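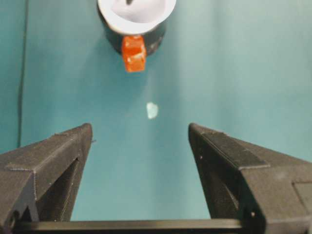
Streaks on a teal work surface: dirt, damage or just the light?

Tahira Lodhi
Posted in Surfaces and Finishes

I have a smooth teal surface with more of the same color standing up behind it, and it looks streaky. The streaks run up and down and they're soft, no hard edges anywhere. One side looks brighter than the other. I bought it all secondhand in December and the seller couldn't tell me whether it was painted or some kind of sheet, so please don't ask me what it's made of.

The man at Erkine, where I buy my cleaning stuff, told me it was "surface haze" and that I needed a bottle of Wirach restorer and two coats of sealer. I asked him how he knew without seeing it. He said it's always haze. I did not buy the bottle.

There's also a small pale scrap on the teal, whitish, a bit see-through. Tape maybe, or paper. I don't know if it's stuck down, and I'd like to know how to lift it without taking any color with it if it is.

A friend who saw the cup with the orange block at its rim said the orange would stain the teal sooner or later. I'm not convinced of that either. It's a shiny, creased-looking orange up close, with nearly white highlights all over it, and people seem to think anything that bright must rub off on things. The round black part above it is just as shiny, and I haven't heard a word about that leaving a mark.

What I want to know is whether there is anything wrong with the surface, and how I can find out before I put a product on it that I can't take off again.

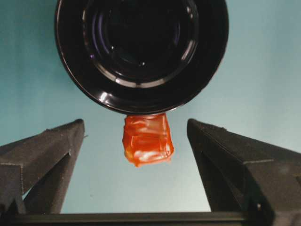
Iker Tejada
Leave the restorer on the shelf. Haze doesn't usually line up in neat vertical bands. Move your lamp to the other side and look again. If the bright bands move with the lamp, you're looking at reflected light on a surface that isn't perfectly flat, and no bottle will fix that. If they stay exactly where they were, it's in the finish. Try a damp cloth with one drop of dish soap on a corner you don't care about, then dry it and look under the same lamp.

For the scrap, push it sideways with a fingernail first. Most "stuck" bits aren't. If it holds, lay a warm wet cloth on it for 4 minutes and roll it off with your thumb. No blade.

As for the orange staining things, put a white tissue under it overnight with a book on top. If the tissue is clean in the morning, your friend owes you an apology.

Check the upright part separately, too. You may be comparing two different pieces without meaning to.

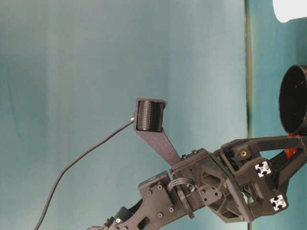 Teal backdrop, with the narrow seam toward the right.

Trilok Sandhu
I used Wirach on a green cabinet and it came up great, so I wouldn't write it off. Two coats, let it dry. Worked for me.

Tahira Lodhi
Came up great compared with what? Did you leave any part of the cabinet untreated?

Trilok Sandhu
No, I did the whole thing.

Gaurav Dixit
Then we don't know what the product did. It might have been the wiping.

I agree with most of what Iker wrote, except that the lamp test can fool you in a room with a window. Do it after dark with one light on. I'd look hardest at the seam, where the color gets a bit stronger on the far side. That could be a different sheet, or a different batch of paint, or the same thing catching light at another angle. Hold a plain white card against each side in turn before you decide.

Also, the pale band and the cloudy darker patch are both very soft at the edges. A spill tends to leave a line. I can't rule one out from here, and neither could the man in the shop. 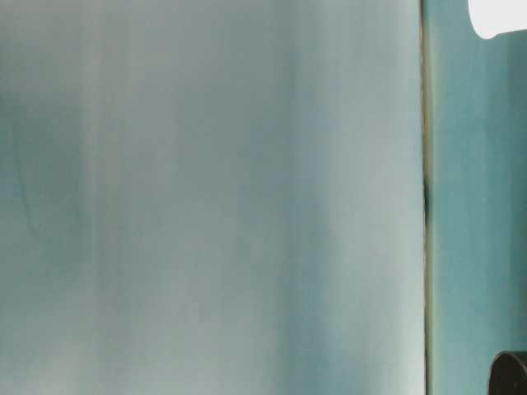
Blue-gray panel: cloudy teal zone to the left, lighter band to the right.

Tahira Lodhi
Thanks. Lamp first, then the soap on one corner. I'll do the tissue as well, mostly out of spite.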